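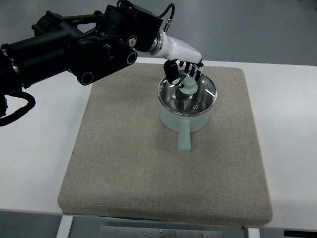 A mint-green saucepan on a square felt mat.

BASTDALE – Sheep farmers in the Hoson valley will have until the end of January to register for free scab treatment, the district's livestock officer said.

The officer, who has held the post for four years, said 373 animals were dipped last season. "We want every flock on the list, including the small ones," she said. "Mites don't stop at a fence."

Farms within 30 miles of Bastdale can use the mobile dip at the Mallix yard. Asked about fees, she said there would be none for flocks under 30 head. Larger owners will pay for the chemical only.

"Bring your movement records," she said. "Without them we can't sign the certificate."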